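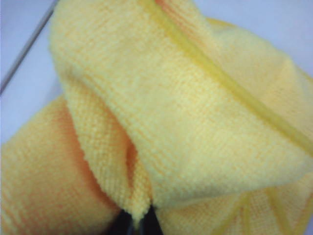
Section 2. Planning and Budget Before You Order

Read this section before you send the order form to Eltance. It concerns the Drason arm with the two-finger gripper, used for folding and sorting cloths. Installation is described in Section 3.

2.1 Decide the work

1. Write down every type of cloth the arm must handle. Give the size, the weight and the kind of border (hemmed or cut).
2. Mark the types with thick pile. A microfiber cloth with looped pile makes many soft folds when it is gripped, and the fingers can go in between the layers. For these types order the narrow black fingers.
3. Set aside 200 cloths for the trial period. Take them from normal stock, not only new ones.

Note: The hem is stiffer than the pile. If your cloths have a sewn hem, please write it on the order form, so the grip force can be set at the factory.

2.2 Measure the place

1. Choose a table with a pale, plain top. The wrist camera finds a colored cloth more easily on it.
2. Keep 900 mm of free table in front of the base.
3. Keep 300 mm behind the base for the cables.
4. Check the light at the hour when the work will be done. Light from above is good, but deep folds will still have shadow.

Caution: Do not plan a walkway inside the reach of the arm. If there is no other place, add the price of the Prallgate fence to your budget.

2.3 Prepare the budget

1. Ask for one quotation with the arm, the gripper, the wrist camera and the controller on separate lines.
2. Add 2 spare sets of fingers. The finger pads are wearing parts and the warranty does not cover them.
3. Add the Kan software license. It is paid every year - many buyers put it only in the first year and have a problem later.
4. Add the hours of your own staff for teaching the grip points. Each type of cloth is taught separately.

Note: Delivery and training are quoted after the site form is received. Prices in the list of 24 March 2024 do not include them.

2.4 Send the order

1. Attach the cloth list and the table drawing to the order form.
2. Keep a copy. The installer will ask for it on arrival.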